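Arnow Tenants' Association: Minutes, 2024-06-06

Present: L. Tokarz (chair), A. Soler, C. Dobre, O. Grigaitė
Apologies: Ž. Kütt

1. March minutes
Approved without changes.

2. Boiler service
Khattak quoted $438 for the annual service. Accepted, 4 in favor. Dobre to book.

3. Lounge furniture
Brown sofa and patterned cushions to be kept.

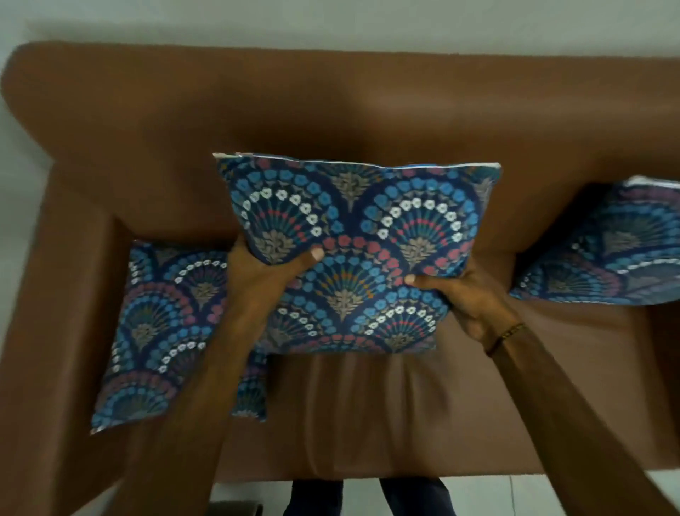
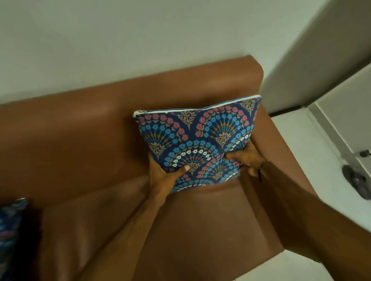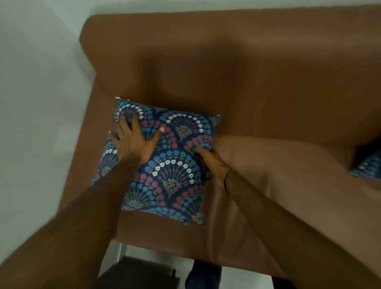

4. Bike storage
Soler reported 2 racks full. Fee stays at $30 a year. Grigaitė to update the waiting list.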